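Notebook, Nalstead floor, 4/14/26
Handheld collection, walking takes 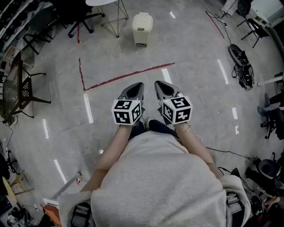

Both grippers up, cubes level, start of a take. Red L and white dashes on the concrete.

First proper stretch of walking takes. Until now everything we have gathered for Vanags has been done standing at a table like civilised people, and the policy has learnt from this that the world is a table. Put the target a metre out of reach and it stretches politely towards it for ever. So now we walk.

Plan was 300 takes on the tidy-up task: walk in, find the thing, pick it up with one hand or both, carry it to the bin or the round table, let go, step back. Got through fewer than that. The number that survive the checker will be smaller again, and I'll put it in the sheet when Collow has finished chewing on them. It was still on the morning's batch when I went for lunch and still on it when I came back.

Notes on holding the things, for whoever is next:

Start with both cubes in view of the head camera, side by side, a forearm's length out. Hold for a slow breath before you move. The tracker wants a clean look at both to fix where the hands are relative to the head, and if you set off early it makes something up. It makes things up with great confidence. One of my early takes has the left hand travelling through my own chest and out the back, and the checker passed it.

Don't cross your wrists. The right cube goes behind the left and the two tracks swap, and they don't always swap back. I did this twice while swearing I hadn't.

Thumbs off the faces of the cubes. I know they are just where a thumb wants to go.

Look where you are reaching. Sounds obvious, but after an hour your eyes run ahead to the next job and your hands finish the last one out of sight. Those takes look lovely from the outside and are worth nothing. The model gets a fine view of the next object while some unseen hand drops the current one.

On the floor marks. The white dashes are start spots, the red L is the line we agreed not to start beyond. Agreement on the second point lasted until somebody wanted a closer start on the bin. I've now written the start spot into the take name, so at least we will know who to blame by location. Next session I want the spots drawn from a list and not chosen by the walker. Left to myself I begin from the same comfortable place every time, and then wonder why Dustier can only find the bin from one direction.

Dustier, for those reading this later, is the task set and not the state of the room, though I can see how you'd mix them up.

Timing. A take should run under 45 seconds. Mine started well inside that and crept up through the afternoon. I checked a few and the extra is nearly all dithering: arrive, hover, adjust, hover, grasp. The model will learn the hovering. It learnt it last August from the table set, and we spent weeks treating it as a control problem, with plots, before somebody watched the raw video and saw that it was an excellent copy of a tired person. So: if you catch yourself hovering, bin the take and go again. Better still, stop and have some tea.

Batteries in the grippers lasted the session. The backpack is heavier than the email about the backpack suggested. Shorten both straps before you start, as a low pack tips you forward and then the head camera sees mostly your own front. A good share of my footage is sweatshirt. Not sure yet whether to crop it, mask it or leave it. Leaving it is cheapest, and the robot hasn't got a sweatshirt, so I lean towards masking. Want a second opinion.

Things that went wrong:
- Lost one block of takes to the clock on the right gripper drifting against the left. Resync between blocks, even when the light is green. The light is green when it's switched on and has no further views.
- Let go of a soft item too early, over and over. There's very little feel through the handle, and you think it's clear of the rim when it isn't. Kept these, labelled as fails. We are short of honest fails.
- Cables. Walk round them with your feet and the head camera goes down to look at them, mid-carry, and the take is spoilt. Either route them along the wall or plan the path first.

Things that went right: two-handed carries came out far better than I expected. With both cubes in view for the whole walk the tracks are smooth enough that I went looking for the fault. Haven't found one. Will look again.

To do:
- Random start list, printed, on a clipboard.
- Fresh tape where the dashes are going to be scuffed off by our own shoes.
- Ask whether Collow can flag a hand passing through a body. Feels like a thing it could flag.
- 2 walkers per session, swapping every block. One pair of arms is not a data set, and mine ache.
- Rerun the lost block from the same start spots, names ending in b.
- Decide about the sweatshirt.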